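Filed under: Home, Small Things, Sorting
5 min read

Sorting the small things, second attempt

In August I wrote that I would put my small things in order before the end of the month. Some readers asked me how it went. It went slowly, but it went, and I want to write down how I did it while I still remember.

First I should explain what I mean by small things. In our apartment in Noscombe the large objects have always had their place. The books are on the shelf, the pots are under the stove. The problem was everything smaller than my hand: buttons, blocks, stones from the beach, cubes from a game whose box we lost two moves ago, keys without locks. My husband kept them in one deep drawer, and each time I searched for a needle I had to take out half of it.

I tried once before, in spring, with shoe boxes. It was a mistake to use boxes that I could not see into. I wrote labels, but the labels became false very quickly, because I put a thing in the nearest box and promised myself to correct it later. After two months I had 13 boxes and I trusted none of them.

So this time I made a different beginning. I asked Iraklis Konstantinidis, who had a haberdashery shop for many years, how he kept his stock. He told me two things. The first was that a container must be transparent, or you will open it ten times a day. The second was that you should never sort on the same surface where you store. You need a clear table, with good light, and you put on it only the tray you are filling and the few things you are deciding about.

I took this advice quite seriously. I moved my sorting to a white table near the window, where even a very small object is easy to notice. The shine of it disturbs me a little in the morning, when the sun is low, so I prefer to work after four o'clock.

For the storage I chose a clear plastic tray with compartments and a flat lid in cream color. While I sort, the lid lies on the table behind the tray. Inside, I use a yellow bin as an insert for the blocks, green ones and yellow ones. They lie flat and one over the other, and I don't try to make them straight. The gray cubes are still a question for me. One is in the compartment next to the yellow bin and another one is standing on the table, and I have not decided if they belong with the blocks or should have a space only for them. The green plant ball in its white pot stays in front of the tray, and the gray fabric basket has its place at the left end.

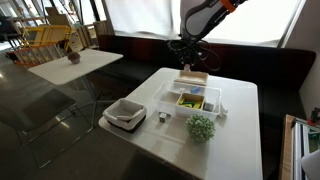

What the basket is for

The fabric basket was my own idea and I am a little proud of it. Everything that does not belong in the tray, but which I am not ready to give away, goes into the basket. When I finish for the day, I must empty it. This is the only strict rule that I have. A thing from the basket goes to its real room, or to the charity bag, or back to the person who left it with us.

At the beginning I broke this rule every evening. The basket was full of batteries and receipts, and one receipt from Michailidis, the paint shop, was for 284 and I had been looking for it since winter. After I found it I became more obedient.

I also learned to stop before I am tired. When I sort for too long, I begin to make categories that have no sense. One evening I made a compartment for "round, but not very round," and the next day I could not remember what I wanted to say with it. Now I do 8 compartments in one sitting as a maximum, and small trays I do completely.

Questions from the comments

Somebody asked if the dividers can be moved. I have not tried to take them out of mine, so I prefer not to promise anything.

Another reader wanted to know if an insert bin is necessary when the tray already has compartments. For me it is useful with blocks, as I can lift all of them at once and carry them to the floor, where my niece plays. For cubes I don't need it.

And one person wrote that she has a whole suitcase of beads from her grandmother and does not know where to start. I would start with one handful. Put it on the table, close the suitcase, and look only at the handful.

Next I want to do the sewing drawer, which is much worse. I have already bought thread cards and I am waiting for a second tray.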